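July, quarter past four in the afternoon

Spent the day washing up in a kitchen that doesn't exist. My own kitchen has a pan in it from last night that I have not looked at.

The Rustilari people want 205 clean episodes in the simulator before they'll retrain, and this morning we had considerably fewer. The job sounds simple. You put the headset on, you drive the hand, you move the food from where it is to where the instruction says. Then you press the pedal and the room reshuffles itself, new counter, new cabinets, new lunch. I did 30 before my first coffee and threw out 7, mostly for dithering. The model learns whatever you do, so if I hover over a plate like a man choosing a chocolate, it will hover too, forever, in every kitchen it's ever let into.

I have become fussy about this. I used to keep anything that finished. Now I keep the ones where I'd be happy to see the same thing done back to me, and that is a much shorter list. Fraser (the older scene set, the one with the bad drawers) was more forgiving. Jornia likes to give you a sink and then put things in it.

Had a long argument with myself over whether a fumble followed by a good recovery counts as a good example. The labeling guide says yes, on page 4, and then says no on the next page. I kept two and marked them "recovery" and felt like a coward.

Saved one from after lunch, when the shuffle was in a mood: 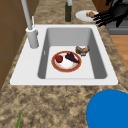
Strawberry on the plate, bread in the sink, me up in the corner going for the other plate.

The granite is the part I can't get used to. Somebody worked hard on those speckles, and I've been staring at them so long that the real counter at home looks badly rendered.

Grosevico export failed again at three, same message as before. Restarted it and ate a peach over the wastebasket. Wrist sore, the left one, and I drive with the right. Must ask for the lower chair back tomorrow, and rename the morning folder before it gets merged with the junk.

Still haven't done the pan.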